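Workshop Notes: The Hand-Held Gripper Build

The purpose of this entry is to record the present state of the hand-held gripper project, which has occupied most of my evenings at the Meltitz shared workshop since the spring. Several members have requested a written account. Gert Naidoo has asked in particular that the finger geometry be documented before it is revised again, and I have tried to meet that request in full.

The project consists of a pair of grippers operated by hand. A person holds one in each hand and performs an ordinary household task with them, and the motion is recorded for later use with the two-arm machine that Madhu Rawat is assembling under the name Zeleke. The grippers have no motors. The operator supplies the closing force by means of a trigger, and the fingers travel toward each other on a short linear guide. 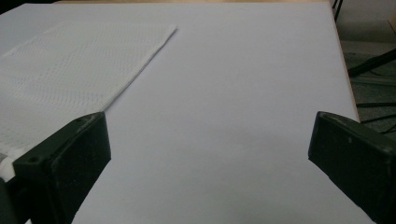
Last updated: December

Since the entry was first posted, the section on fingers has been rewritten, the list of trial items has been extended, and an error in the trigger spring section has been corrected. Readers who copied the earlier spring figures should discard them.

Fingers

The fingers are printed parts with a wedge-shaped tip. The upper face is slanted and the inner face is squared off, so that the two inner faces meet flat when the gripper is closed. Screws are set in from the slanted face. The plastic wears at the edges and scuffs easily on the top, and I have stopped regarding this as a defect. A set of fingers is replaced when the inner faces no longer meet, and at no other time.

The first design, which I will call the Pritlow finger after the street on which it was drawn, had a rounded tip. It was satisfactory with cups, sponges and small boxes. It was entirely unsatisfactory with anything flat. The rounded tip rode over the edge of a sheet of paper and pushed it along the table. Uriel Farías proposed the wedge after watching an evening of this, and his sketch was adopted with one change: the inner face was made taller by the thickness of the mounting block, so that the screws would have sufficient material beneath them.

Infill was set at 100 percent for the tips and 20 percent for the carriers. Members who wish to print their own should note that the carriers will tolerate a lower setting and the tips will not. A tip printed at 20 percent split along the screw line during the second session in which it was used. The pieces have been kept in the drawer marked Varow, together with the earlier rounded tips, for anyone who wishes to examine them.

The question of rubber pads was raised more than once. Pads improve the hold on smooth objects and spoil the behavior at the table surface, where the leading edge must be able to slip under a layer of cloth or paper. The current position is that the fingers remain bare. Yolandi Nkuna has dissented from this decision and is preparing a set with a thin pad on the inner face alone, set back from the tip. I expect to adopt her version if the adhesive holds.

Trigger and spring

The trigger returns by means of a single extension spring. The earlier version of this entry gave the pull at full closure as 400 grams, which was the figure for the spring before it was changed. The present spring is lighter. It was chosen by preference after each regular operator had used three candidates for an entire session, and the choice was unanimous except for mine.

A stiff trigger gives a confident grip and a tired hand. The effect on the recordings was apparent to all of us: toward the end of a session the fingers would close late, then close too hard, and the item would be dragged. With the lighter spring the motion remains even for longer. Operators are nonetheless asked to stop when the hand begins to ache and to note the time at which they stopped.

Work surface

Trials are conducted over a plain white surface laid on the wooden table. The bare table was used at first and gave a good deal of trouble, as the grain and the joints caught the tips. White has its own disadvantage, in that many of our trial items are also white. I had intended to obtain a darker covering. Madhu has argued that a household will contain white items on white surfaces and that the recordings should contain them as well, and the matter rests there for the present.

The surface is to be wiped before each session and left clear of tools. Hex keys in particular have a way of remaining at the far side of the table, where they later appear in every recording of an evening's work.

Trial items

The items are drawn from the kitchen and the laundry. They were selected for being thin, soft or awkward, those being the properties with which the rounded finger could not cope. The present list is as follows.

Paper towel, single sheet, laid flat
Dish cloth, folded once
Mesh laundry bag with zipper
Cotton sock, single
Envelope, unsealed
Bread bag with tie

The paper towel is the simplest of these to describe and among the more difficult to perform. The embossed surface gives the tip something to bear against, which is of help, but the sheet creases if the fingers close before they are properly placed. The accepted method is to bring one finger to rest on the sheet, lower the other at the edge, and draw the two together slowly. A new sheet is used once the old one has taken a crease. I have on occasion been asked about the expense of this practice and can report that it is trivial.

The mesh laundry bag was proposed by Yolandi and has since taken up more of our time than the remainder of the list combined. The net is soft and may be picked up almost anywhere. The zipper is another matter. One gripper is required to steady the bag while the other takes hold of the pull, and the pull is small, light and free to swing. If the bag is not held down firmly, the whole of it travels with the pull. If it is held down too near the zipper, the teeth bind.

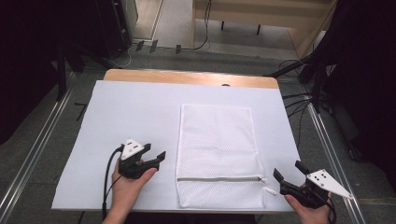
Our practice is to steady the bag close to the end of the zipper from which the pull is to travel, and to keep the fingers of the steadying gripper low. The other gripper approaches with its fingers open and at an angle, so that the pull is taken across its flat side. Taking it edge-on is possible but unreliable. Once the pull is held, the movement should follow the line of the zipper and should be slow enough that the mesh does not gather ahead of it.

I set myself the task of recording 99 acceptable runs of this one operation before the end of the year, the number having been chosen by Anathi Engelbrecht, who considered a round figure to be presumptuous. An acceptable run is one in which the pull is not dropped, the bag is not lifted clear of the table, and the operator does not speak. The final condition was added at Uriel's request and is aimed principally at me.

Marker plates

Each gripper carries a triangular plate, white with black dots, fixed on top of the body. The plates allow the position of the gripper to be recovered afterward. They are the most delicate part of the assembly in regard to accuracy, and they should not be used as handles. A plate that has been knocked must be checked against the jig before the next session, including in cases where it appears to be straight.

The original plates were printed on plain paper and glued down. They lifted at the corners within a month. Gert then produced the present pattern on a rigid sheet, and the difference in the recovered motion was plain from the first evening. The file is available to members on request. I would ask that it be printed at full scale, with any fit-to-page setting disabled, as one entire set has already been lost to that setting.

Cables

Each gripper is presently connected by cable. The cable leaves the rear of the body and passes down beyond the wrist, and the operator must allow sufficient slack before starting. A short cable pulls the hand back in the last part of a reach, and the operator compensates for it without noticing. Members walking past the table during a session are requested to go around by the window side and to step over nothing.

A battery version has been considered. The weight would increase, and the body would need to be redrawn to accommodate the cell. I do not propose to begin on this until the finger design has been settled.

Outstanding work

The carriers require a longer guide, the present travel being slightly too short for the bread bag. The left trigger has developed play at the pivot and is to be bushed. Yolandi's padded fingers are to be tried on the sock and the envelope first, and on the zipper afterward. The assembly drawings held at the workshop are one revision behind the parts and should be treated with caution until Gert has replaced them.

Members who wish to take a turn as operator may write their names on the sheet beside the print station. Sessions begin at 7 p.m. and the table is cleared by 9:30.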